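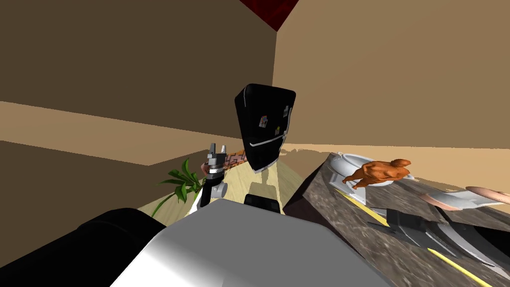 I've had the Vakside compost bin on my kitchen counter since May, and people keep asking me if it stinks. It doesn't! Well, mostly. Let me get into it.

I paid $106 for the bigger one, the 10 liter (there's a smaller size too, but with three of us eating a lot of fruit I'd have been emptying it every night). My sister-in-law Vandana Singhal has the Kramer, the one with the foot pedal, and she swears by it, so I went in pretty skeptical of anything you have to open by hand.

The lid is the good part. It lifts with one finger and stays up by itself, so you can scrape a cutting board straight in without holding anything open with your elbow. There's a charcoal filter in the top that clips into a little tray, and I changed mine after about 100 days, which is a bit sooner than the booklet says, but we'd had a hot spell and I was cooking a lot of fish.

What I don't love is the inner bucket. It has a lip that curls under, and coffee grounds get packed up in there and you have to go after them with an old toothbrush. I tried the Winus bags, which are meant to fit any bin this size, and they slid down the first time I dropped in a melon rind (fishing that out was a low point). The Itik ones have a drawstring and hold up much better, only they cost more and my store is out half the time.

Fruit flies: yes, a few, in July. I started keeping the banana peels in the freezer until pickup day and that took care of it.

The handle squeaks. I wrote to the company and a very nice person named Kyriaki Psarras answered the next morning and mailed me two new rubber washers for free, no receipt needed. It still squeaks a little, but now only when it's full.

Would I buy it again? I think so, yes, though I'd wait for a sale. If you've got a dishwasher, check that the bucket fits on your bottom rack first – mine only goes in if I take out every single dinner plate, so I wash it in the sink and grumble.

Four stars from me, and I'd go to five if they'd fix that lip.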